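Ticket: Grey metal bin, bench 2: contents migrate to one corner
Status: Open (again)
Logged by: Gwawr Lougher
Category: Bins, trays and tubs
Priority: Low, raised to Medium, lowered to Low by someone who doesn't use the bin 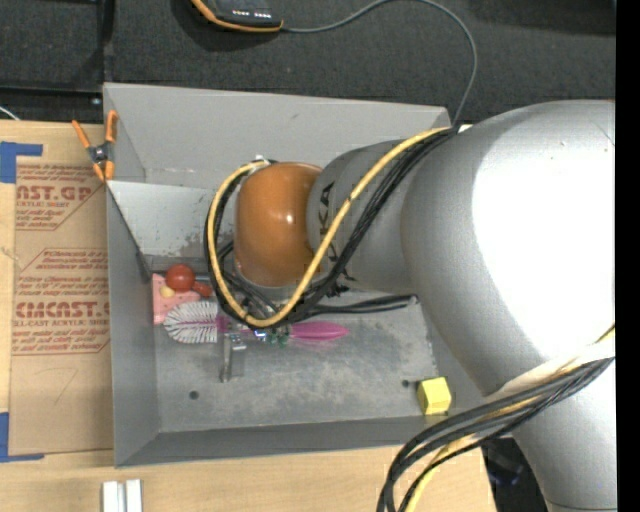 Eifion Cadwaladr replied at 8:40 am
Have you checked the bench before blaming the bin? We had the same carry-on with the Kellberg tubs and it was the table the whole time. One leg sat in a dip in the concrete. Put a level on it before you order anything, please, I've only just got the storage budget back to a colour I like.

Gwawr Lougher, 9:05 am
Level is on it now. The tabletop reads dead flat lengthways and a whisker out crossways, falling towards the window. I shoved a folded Ondeo catalogue under the short leg and it came good. This is the most use we have had out of an Ondeo catalogue.

Refilled the bin with washers and left it until morning tea. They still end up in the far corner. I would like it noted that I did what I was told first.

Eifion Cadwaladr, 9:50 am
Noted. How full?

Gwawr Lougher, 10:10 am
A bit over 1,000 of the small zinc ones, going by the weight. It does the same with 450. Below that they spread out and behave, but at that point we're using a very large bin to store a handful of washers.

Other things tried so far:

Turned the bin end for end. The pile moved to the other corner, so whatever the trouble is, it travels with the bin.
Wiped the floor of it out with metho. Cleaner rag than I expected, same result.
Swapped the washers for M6 nuts. Nuts pile up in the same place, only louder.
Rubber mat in the bottom. Worked beautifully until the mat crept up the sloping side and tipped the lot into a heap. Mat has been returned to the kitchenette, where it lives under the kettle.

Lenka Murín, 11:30 am
Is this one of the old Bevan bins? If it is, the floor was never flat. They came out of the press with a bit of a belly and then people spent years dropping castings in them. I had one on the packing side that rocked like a boat. Lay a steel rule across the floor, corner to corner, both ways, and see where the daylight is.

Gwawr Lougher, 1:15 pm
No label that I can find, but it has been knocked about enough to be anyone's. The floor is mottled and worn in patches and the far side is scuffed, so it has had a life.

Did the rule test. One diagonal is fine. On the other I can slide a business card under the middle. Two cards at a pinch. So there is a low spot and it leans to the corner where everything gathers. Lenka wins. I'll tell the catalogue it can stand down, except that it can't, the bench still needs it.

Lenka Murín, 1:25 pm
I don't want to win, I want my steel rule back.

Glenys Bevan, 2:00 pm
Stores here. No relation to the bins, before anyone starts. Replacement options:

Same shape, new, grey. Six week wait.
Dristska plastic tote, 60 litre. On the shelf today. Straight sides, so it won't nest with the others and you'll all complain to me about the stacking.
Keep the one you have and knock the floor flat.

The third one costs me nothing, so I've listed it last to look impartial.

Gwawr Lougher, 2:20 pm
Can we not do plastic? The sloping sides are the only good thing about this bin. You can get the last few out with your fingers without skinning a knuckle. With straight sides you're chasing a single washer around the bottom like the last pea on the plate.

Glenys Bevan, 2:35 pm
Then it's the hammer.

Ritva Koivisto, 3:10 pm
Please don't hit it from the inside. Turn it upside down on the sandbag, use the wide rubber mallet, start at the edges of the belly and work in. If you go straight for the middle it pops through the other way and you'll have a hump where you had a hollow. Small taps. Go slowly around the bends in the walls or you'll open them up.

Gwawr Lougher, 4:30 pm
Tapped for twenty minutes. Rule now sits flat both ways, or flat enough that I can't get one card in. Poured in 2,000 washers to be thorough and gave the bench a good shake. They've stayed more or less where they landed.

Closing as fixed.

Gwawr Lougher, 4:50 pm
Reopening. It no longer drifts to the corner, but the bin now makes a noise when you lean on the near side. A sort of "bonk". Doesn't affect use. Ritva, is that the floor popping or a wall?

Ritva Koivisto, 4:55 pm
Floor. Did you start at the edges?

Gwawr Lougher, 5:02 pm
Mostly.

Ritva Koivisto, 5:03 pm
I'll come by in the morning. Leave the mallet out, and empty the bin.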